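Why Does Bread Dough Rise?

Bread dough starts out as a small, heavy lump. Leave it in a bowl for a while and it puffs up. The thing that makes it grow is yeast.

Yeast is alive. It is a tiny fungus, far too small to see one at a time. When you mix it with flour and water, it feeds on sugars in the flour and gives off a gas called carbon dioxide.
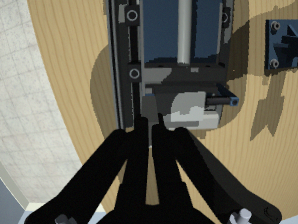
The gas would float away if the dough didn't hold on to it. Wet flour makes a stretchy stuff called gluten, and kneading makes it stronger. Think of two black fingers pointing straight up with a thin gap between them, like the ones on this gripper. Now imagine a bit of dough filling that gap. If the fingers moved apart, good dough would stretch — weak dough would tear.

Yeast likes to be warm. In a cold kitchen it works slowly. Very hot water kills it, and then the dough stays flat.

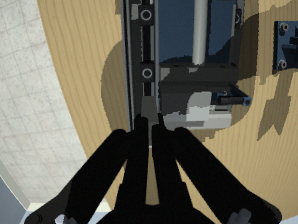 When the dough goes into the oven, the gas inside it gets bigger and the loaf rises a little more. Then the yeast dies and the dough sets. The holes in a slice of bread are where the bubbles were.

Try it with a grown-up: stir 3 spoons of flour, a pinch of yeast and some warm water in a glass. Check it after 40 minutes and look for bubbles. 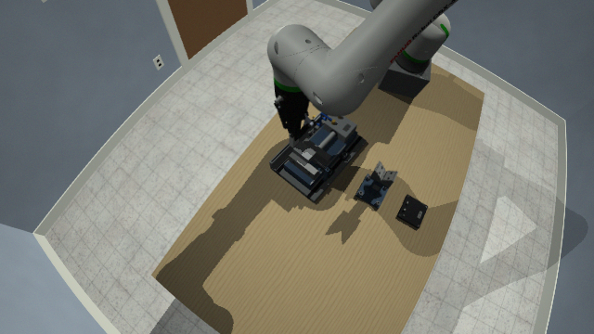
A robot arm reaching over a wood-grained table.

Words to know
Yeast: a tiny living fungus
Gluten: the stretchy part of dough
Knead: to push and fold dough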